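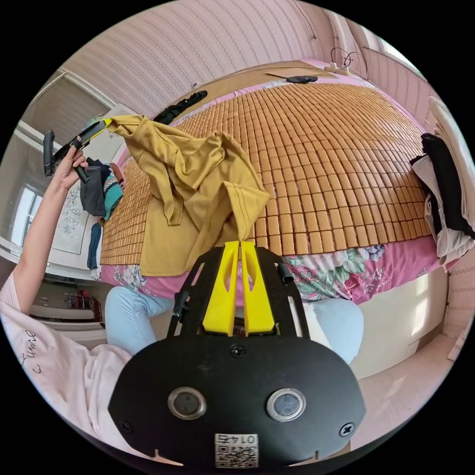
Fig. 4.1 Mustard-yellow shirt, lifted over the bed by the collar or shoulder.

Chapter 4
Folding on a bed: the short-sleeved T-shirt

What you'll need: one T-shirt, one bed, a pile of clean washing for later. Time: 10 minutes for a first go, less once your hands know it.

Chapter 3 was towels. Towels are rectangles. Easy. A T-shirt is a rectangle with two arms and a hole in the top, and most of what goes wrong in this chapter goes wrong at the arms. Read the whole opening before you touch anything, then come back and do it slow.

Why a bed? Big, flat enough, right height if you're sitting or kneeling, and most homes have one. Tables are better for collared shirts (see Chapter 6). Ironing boards are too narrow, skip them.

4.1 The surface

Anything firm will do. A woven mat over the sheet is very good in the warm months – it doesn't drag the way a doona does, and the fabric slides when you want it to slide. A soft quilt swallows the hem. If a quilt is all you've got, pull it tight first and smooth it from the middle out.

Clear enough room for one shirt, arms out. You don't need the entire bed. Other clothes can stay at the head or down the side, so long as they're not under the bit you're working on. A button or a zip under the shirt will show up as a lump and you'll spend ages trying to smooth out something that isn't a crease.

Check your pile before you start. Finished pile goes one side, unfinished the other. Mixing them is the commonest mistake in the Tutora workbook feedback, and its an annoying one.

4.2 Pick up, shake, stretch

Find the shoulders. Not the hem, not the sleeve. Lift by the shoulder seams, let the rest hang, one good shake. Two if it's been sitting in the basket overnight. Then swing it out over the bed and lower it hem first.

Next the stretch. Hold one end, hold the other, draw them apart until the cloth goes straight between your hands. Firm, not hard. Cotton knit gives more across than it does down, so a hard pull sideways leaves you with a shirt wider than it was.

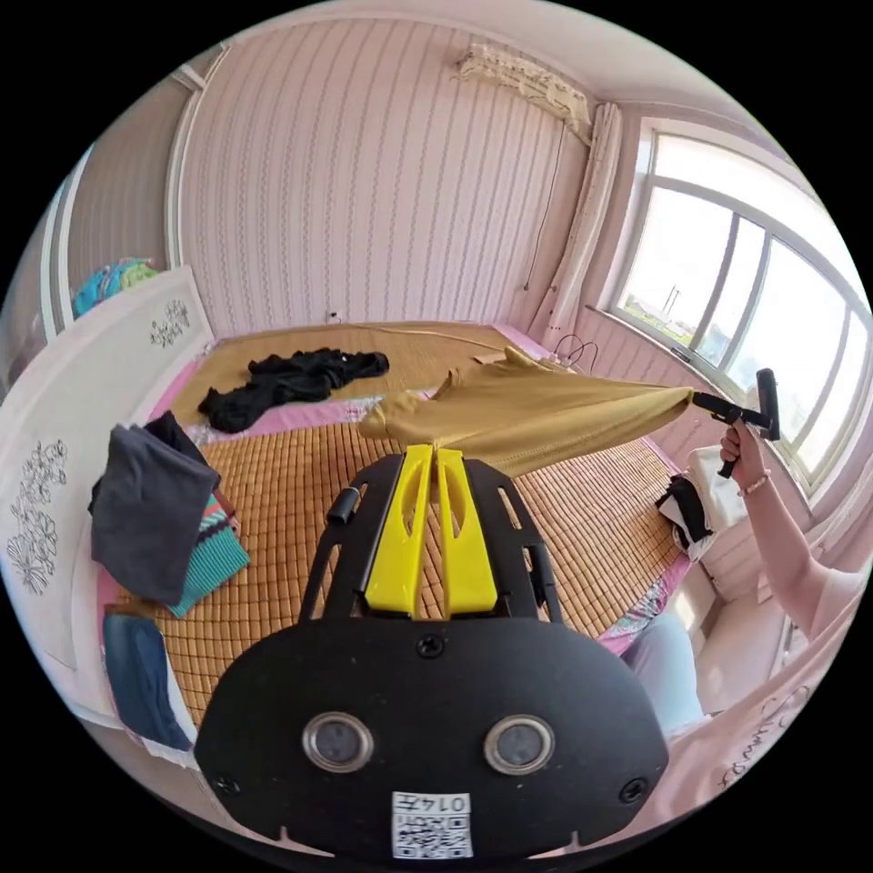 Hold for a breath, then let it down. If one corner drops early the shirt lands on the diagonal and you'll have to shift it round. No harm done. Pick up and go again, faster than fussing with it in place.

Working in pairs: one person each end, agree who lets go first. Meinrad Trummer's notes for the Kismont evening class put the pairs exercise before the solo one. We've gone the other way. Try both and see what suits your group.

4.3 Laying out

Front up or front down? Depends on the fold. For the flat fold in this chapter start front up to check the neckline is centred, then turn it over once the sleeves are open. For the roll (Chapter 5) leave it front up all the way thru.

Check in this order:
Neck – smooth, not tucked under
Shoulders – level with each other
Sleeves – both open, both flat
Hem – front and back edges together

Sleeves are where people rush. One comes out nicely and the other stays caught under or across the body, and it looks near enough so they fold anyway. Don't. Open it out, run a finger down the seam, then carry on.

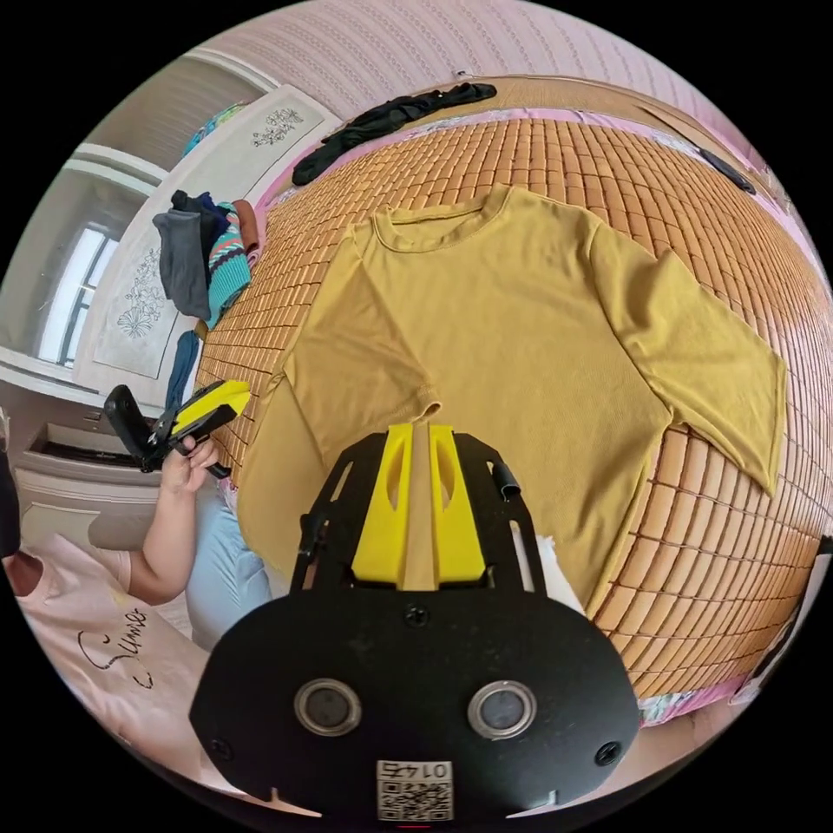

Fig. 4.2 Right sleeve open, left sleeve still folded in over the body.

Fixing a caught sleeve: one hand on the shoulder to anchor, other hand takes the cuff and draws it outward. If it's twisted, lift the cuff, untwist, lay down again. Don't drag the whole shirt along with it.

Key words for this section: cuff, hem, crew neck, rib, seam, anchor hand. Definitions at the back.

4.4 How flat is flat enough?

Flatter than you think for the first fold, less fussy after that. A small ripple in the body gets hidden. A ripple at the neck doesn't, it ends up on top. Smooth neck to hem with an open palm, then centre to side. Some 80 shirts in and you'll stop thinking about it.

Leave it lying for a moment while you check the sleeves one last time.
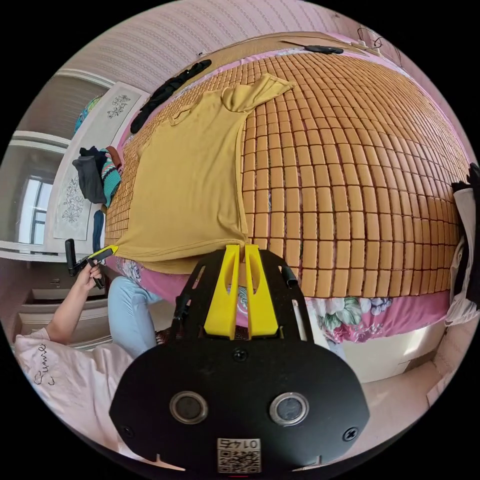

Marlina Ong disagrees with us on this. I never smooth the body, she wrote on the draft, only the neck and shoulders, and then I fold. Smoothing twice is time I could spend on socks. My shirts sit in the drawer the same as anybody's.

Fair point, and for a family-sized load she may well be right. For the excercises in this chapter smooth the lot, please, then try it her way in Activity 4C and compare.

Before going on to 4.5, the first fold: do the layout five times with the same shirt. Then swap to a smaller one.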